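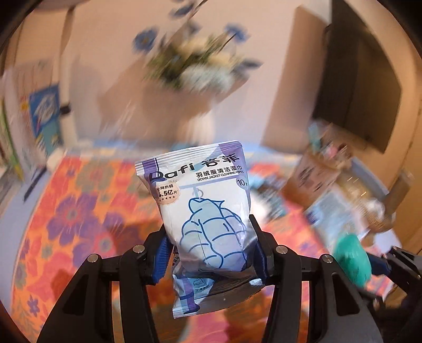
Down jacket cleaning wipes

Down jacket cleaning wipes are moist cloths sold for spot-cleaning quilted coats without a full wash. They usually come in small soft packets and are meant for collars, cuffs and pocket edges, where grease and make-up gather.

Makers tend to promise more than a wipe can do. Surface marks on a nylon shell may lift, but the filling is left untouched - a coat that smells stale will still smell stale. The Skirkside laundry guide tested 8 stains and found that 5 faded, most of them fresh. Claims that wipes leave no ring should be treated with care, as pale fabrics often show one.

Sales figures printed on packets are rarely explained. Washing instructions on the coat's own label take priority.

See also: Stain removal; Puffer jacket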